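Jyoti Sandhu has heard the word "anomaly" eleven times this month and would like it retired. "It dropped things," she says. "If my nephew drops a spatula, he dropped a spatula."

Sandhu reviews test results for Nimton, which wants a robot arm to tidy kitchen counters. The arm does its practicing in simulation, and in May the team announced 1,000 clean pickups in a row. Then Ashok Khurana reran the batch and found that the success check never looked at the gripper. It looked at whether the arm had finished its motion.

"So an arm that closed on thin air and went home got full marks," Khurana says. He is still annoyed, mostly with himself. He signed off on that check.

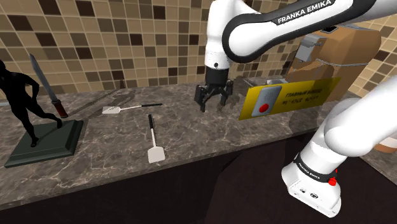
How many of the 1,000 were real? Khurana won't say until the rerun is done. Spatulas were the worst, he admits, with their thin shafts lying close to the counter. "The fingers would come down beside the handle and shut. Log says success."

I asked whether any of this had reached a physical machine. There was a pause. One build did, for an afternoon, behind a guard. Nothing was hurt. Sandhu doesn't find that comforting: "It was behind a guard. Of course nothing was hurt."

The company's line is that simulation caught the fault cheaply. That's generous. A person caught it, after the announcement had gone out. The new check requires the object to be off the counter and between the fingers for eight seconds.

And if it slips on the ninth? "Then we'll be talking again," Khurana says.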